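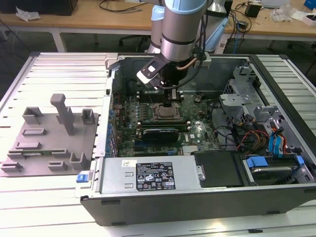 Dell desktop tower on its side, side panel off.

Harley Desktop Teardown Set, item 556

The Harley set is a used desktop tower sold for hands-on practice with PC parts. It comes as a full case with the motherboard, processor, memory, graphics card, power supply and hard drive. Drotton sells it to schools and repair classes. It is not sold as a working computer.

Drives are wiped before sale. Blue clips hold the hard drive in its bay. Expect small scratches on the case.
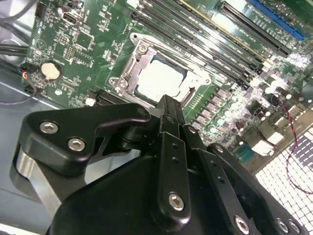

The processor sits under a metal load plate with a lever along one side. Unplug the tower and ground yourself before opening the socket. Release the lever, lift the plate and take the processor out by its edges. Keep fingers and tools away from the contacts. Thermal paste is sold separately (Povia, 2 g tube).

A gray plastic holder for the loose processor is included. Set the chip in it while you work on the board.

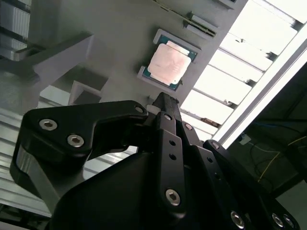

Processor in its light gray holder.

Ships in 2 boxes from our Nasrallah Street warehouse. Orders placed by Friday noon leave the following week. Returns are accepted for 19 days if all parts are in the box.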